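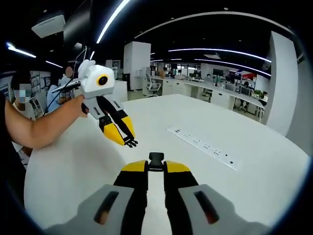 tarn_operator replied that the rule about power strips ought to come before the one about gloves, and that the draft was otherwise fine for a first go.

gripshift
Fair enough, I'll move it up. For anyone joining now, the draft is for hand-held gripper sessions at shared tables, and so far it goes:
Cables off the walking side of the table.
Mains strips not in the working area while anyone is recording.
One person holds one gripper. If you need to talk to someone, put it down first.
Fingertips checked before the first take and after every 29 takes.
No faces or screens in view unless the person has signed the sheet.
Comments please before I send it round the Skelance group.

Mossbank
29 is an odd number. Where does that come from?

gripshift
It's how many takes fit in one of our blocks. If your blocks are different, use your own number. The point is to check between blocks and not in the middle of one.

pellow88
I don't agree with the power strip rule. A strip on the table is often one of the things being picked up. We have tasks at Rultavness where you put a plug in a socket and take it out again, and you can't do that with the strip on the floor.

tarn_operator
Is it live when you do that?

pellow88
No. The lead is cut off and the end is sealed. So the rule should say live strips. A dead one is just an object like a cup.

tarn_operator
Then it has to be marked as dead, with a label on the strip itself. Someone from the next desk will not know the difference. I've seen a person plug their laptop charger into a prop and then ring IT.

gripshift
OK, changed to "No live mains strips in the working area. Dead strips used as objects must carry a label." Does that suit both of you?

pellow88
Yes.

tarn_operator
Label on the top face, not underneath. Then yes.

Flodell_user
The faces rule is too weak. "Unless signed" is fine for the people at the table but it does nothing for the people at desks behind them. In an open office you'll get half the floor in the background with a wide lens. We blur everybody, signed or not, before the files leave the building. Monitors too.

Mossbank
We did that and it took ages. We had 943 clips from one month and checking the blur by eye was a job in itself. I would sooner put up a screen behind the table and keep the background out.

Flodell_user
A screen stops you getting the varied backgrounds, and that was why we went into a real office. Blur automatically and check a sample. We check 18 clips out of each batch of up to 1000 and redo the batch if one fails.

Mossbank
18 seems low to me.

Flodell_user
It may be. It's what we could staff.

gripshift
I'll write it as "blur all faces and readable screens, check a sample, write down the size of the sample". I don't want to put a figure in as people will argue about it for ever.

Mossbank
I'd still want a minimum figure.

hob_lane
New here. Does any of this apply if the gripper has no motor in it? At Gronow ours are just squeezed by hand and we have been treating them like any other hand tool.

tarn_operator
Yes, most of it. The fingers can still pinch someone, and the cable can still catch on a chair. The motor only matters for the stop button rule, and that's in the other draft.

hob_lane
Thanks. And two people at the same table, both with grippers, is that allowed?

gripshift
Yes, if they agree who is reaching in first. I had left that out. Adding it now as rule six.

pellow88
Could rule three be softened a bit? Putting the gripper down every time someone asks a question ruins the take.

gripshift
If somebody is asking you a question the take is ruined anyway. Leaving it as it is.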